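Trornwood: a word list for crossword people

I make crosswords for a small newsletter, and this is the word list I fill them from. It's plain text, one entry per line, with a score after a semicolon. That's the whole format!
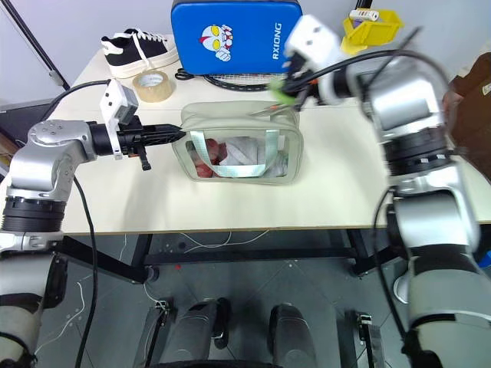 I started Trornwood because the big lists I was using kept offering me junk. You know the kind – strings like AERO followed by something no solver has ever said out loud, or the same three rivers in every corner. So I began deleting things, and then rescoring things, and at some point it was easier to start from my own pile and add what I missed.

What's in the folder

trornwood.txt – the main list, everything in capitals, no spaces or punctuation
phrases.txt – longer entries with the spaces left in, so you can tell THE RAPIST from THERAPIST before you embarrass yourself
removed.txt – 234 entries I threw out, with a word or two on why (mostly "ugh")
hustov.py – a little script that merges your list with mine and keeps the higher score

Scores

They run from 0 to 100, but I really only use a handful of values. 90 means I'd build a puzzle around it. 60 is fine, normal, go ahead. 32 is what I give to glue I can live with once per grid, and I have no good story for why it's 32. Anything under that I keep only so the script doesn't add it back. Set your cutoff at 50 if you want clean fill and have a lot of patience.

Getting it into your software

Most grid programs will take the file as is. If yours wants commas, run hustov.py with --comma. Entries shorter than 3 letters aren't included. The longest I bother with is 21, for Sunday-size grids.

Things I know are wrong

Plurals are patchy. I scored a lot of them late at night and you can tell.
Sports names lean heavily toward baseball (sorry, it's what my family watches).
British spellings got in through an old merge. I've pulled most of them, but COLOUR keeps turning up like a stray cat.
There are 9 entries with a score of 61. I have no idea. I'm leaving them.

Thanks

Oksana Karpenko went through all the food words and added dozens I'd never have thought of, and she also talked me out of scoring BORSCHT at 40. Shayne Henare fixed the merge script so it stops eating the last line of your file.

Changes

Version 2, 8th August: new phrases file, scores redone for everything starting with S. The next one should be out in November, if I get through the abbreviations by then.

Use it for whatever you like, paid puzzles included. If you find a bad entry, send me the word and the score you'd give it.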